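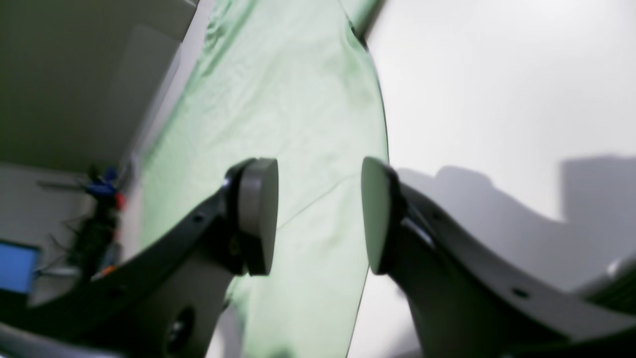

Two grey pads, open, with nothing between them.

How to get a stuck lid off a jam jar

Run the hot tap over the lid for 40 seconds, keeping the glass out of it if you can. Dry everything, including your hands. Wet hands are how I came to own half a jar of Vistilberg plum.

Put a rubber glove on your stronger hand, grip low on the rim and turn slowly. No luck? Slip a teaspoon tip under the edge and lever gently until it pops – you want the pop, so don't bend the lid.

Still stuck after 5 goes? Have toast with butter and try again in 15 minutes.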